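About Drivby

Drivby develops handling routines for single-arm robots working with household items. The company was started by Haf Prosser and Gwilym Griffiths and now has 16 staff. Its main product, Isah, is control software that plans a grasp from two views, one overhead and one at the wrist.

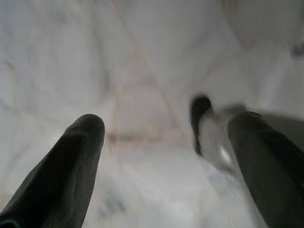

We hold an open day each August and smaller demonstrations by appointment. A demonstration lasts 20 minutes and uses ordinary furniture and tableware. Visitors may ask for a run to be stopped or repeated.

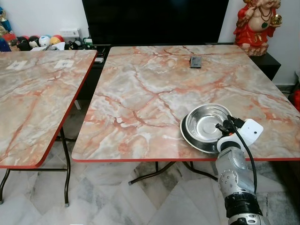

Bleddyn Gape runs the arm. Before each attempt he states the target and the approach angle, and the result is entered in the log whether the grasp held or not. At the last open day the log stood at 809 attempts. Visitors can read it on request.
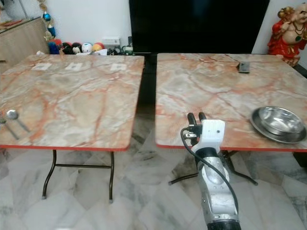 Polished steel is covered in a separate part of the talk. Reflections shift as the wrist moves, so Isah gives more weight to the rim of a dish than to its interior.

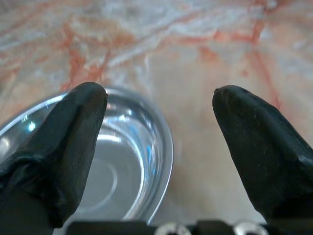 Gripper fingers open over a stainless steel bowl.

Groups are limited to 18. Bookings go through Lowri Owen at the Wimilden office.

Comments

T. Lumanlan: Is the wrist view shown to visitors live or only afterward?

Lowri Owen: Live, on a laptop. Ask Bleddyn for the slow setting.

Fliledness: Came in August. Would like more time on failed grasps.

Recent items
Open day: how to book
Isah release notes, 2/2/24
Reading the attempt log
Grasping thin rims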